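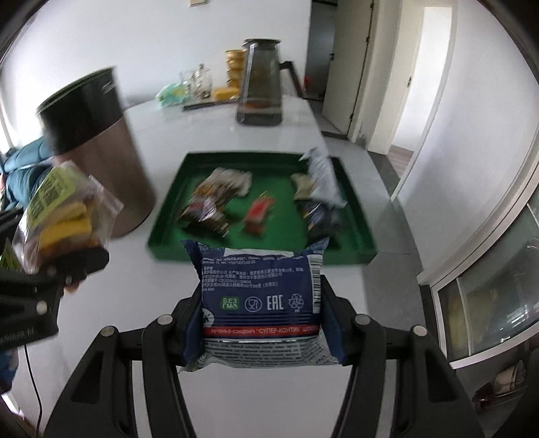

Snack handling task with the hand-held grippers. Sandwich cookies in the gripper, green tray ahead on the counter.

Progress report to the Niltberg Fund
Project: Vavard, learning to handle soft food packages
Reporting period: second half, closing in February
Prepared by the project office, Hultitz Robotics

Summary

The work in this period was slower than planned. We stopped all recording after a fault in the hand-held grippers, and during the stop we also handled a small injury to one of our operators. Recording has started again with repaired units. The milestone for the training set will be late, and we ask the Fund to accept a new date for it. We do not ask for more money.

Work done before the stop

Operators pick snack packages and move them between the counter, the tray and a bag. They work in a normal kitchen corner with the usual things left standing on the counter, as we agreed in the proposal. Foil packages remain the hardest group. They are smooth and partly filled with air, and the goods inside break easily. Because of this, the opening between the fingers must be known well at every moment. A robot that learns from a wrong opening value will either crush the cookies or drop them.

Description of the fault

During the regular check of the recorded data, our engineer noticed that in some recordings the gripper was reported as more open than it could be with a package between the fingers. At first we looked for a mistake in the software, and this cost us time. The software was correct. The error came from the pivot joints of the fingers. The bolts had become a little loose after many sessions, so the fingers could move without the sensor following them. The error was small in the beginning and then grew slowly — for this reason the daily test with the steel block did not catch it. The limit in that test was set too wide by us.

We found the problem in 2 units. Both were from the first delivery by Böttcher, who makes the finger parts to our drawing. We do not consider it a production mistake. Our drawing did not ask for any locking of the bolts.

Safety matter

While we were still looking for the cause, an operator got the skin of one finger pinched between the plates of a gripper. The plates came together further than they should, and the hand was placed too far forward on the body of the tool. The skin was bruised and not broken. The operator received first aid, rested for the remainder of the shift and came back to work the next morning. The case was entered in the accident book and reported to our insurance.

We take this seriously. The risk of pinching was named in our first risk assessment, but it was judged as low, with the reasoning that the tool is driven only by the force of the hand. This judgment was not good enough, and we have changed it to medium.

In the same review we looked again at the cable of the grippers. It hangs down from the tool and may catch on the edge of the counter or on a handle when the operator turns. No accident has come from it. We have nevertheless started to fix the cable to the forearm with a soft strap. Some operators find the strap uncomfortable in long sessions, and we are trying a wider one.

Corrective measures

All pivot bolts were taken out, cleaned and put back with thread locker. Each bolt now carries a paint mark, so that a turned bolt can be seen without tools.

A stop was added between the plates. It leaves enough space for a finger.

The block test is done before and after each session, with a narrower limit. A unit that fails goes into the red box and stays there until the workshop releases it.

The grip position is marked on the tool with tape, and the instruction sheet was rewritten in simple words. Every operator has read it together with the shift leader.

Effect on the data

We lost 40 hours of recordings. The video in them is fine, but the opening values cannot be trusted, and we decided not to correct them by calculation. An attempt at correction was made on a small part, and the result depended too much on which package was held. The recordings are kept apart under a separate label and will not be used for training the gripper control. They may still be useful for recognition of packages.

Repaired units have now passed 100 block tests without a failure. We see this as a good sign, though the old fault needed a long time to appear and we will continue to watch it.

Request and next steps

We ask to move the training set milestone by 2 months. The other milestones stay as they are. Böttcher has received the changed drawing and will send new finger parts with a locking feature; the delivery date is not yet confirmed in writing. Until these parts arrive, we record with the repaired units only, with shorter sessions. The revised risk assessment and the entry from the accident book, without personal data, are attached to this report.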